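Workshop notebook - Oldale bench, bins and blocks

24th February 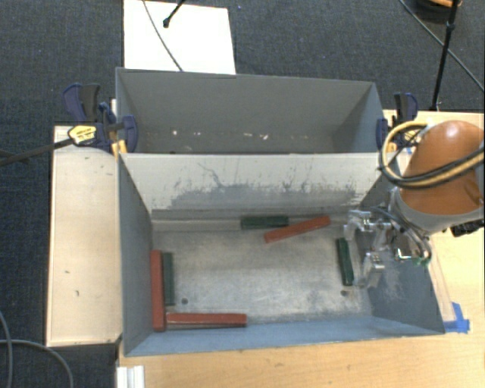

Spent the morning on the block stock for the Palby sorting sets. The old rule was that offcuts went in whichever bin was nearer, and by November that had left us with a mix of lengths in both. I have started again with the front bin and am checking lengths against the card before anything goes back on the shelf. The blocks are not all one length: the one against the left wall is plainly longer than the green next to it, so colour can't stand in for size on the label. I'll mark the size on the end face.

The bins themselves need a look. The divider side of the front one is badly scraped across its lower half and the floor is scuffed bare metal. No harm to the blocks that I can find, but Kovham want clean edges and I would sooner line the floor than keep touching up corners. Try the 2 mm felt first - there is some left from the Tipoki job. Leave the two small holes near the front edge uncovered.

To do: cut felt, 7 strips. Re-letter the card. Paint order for the next batch is still open, 93 blocks short of the 1000.

Filed under: Workshop notes, Storage

Recent entries
Felt or cork for bin floors
Palby sets - label sizes
Re-hanging the long shelf

Oldale Workshop | Contact | Back to top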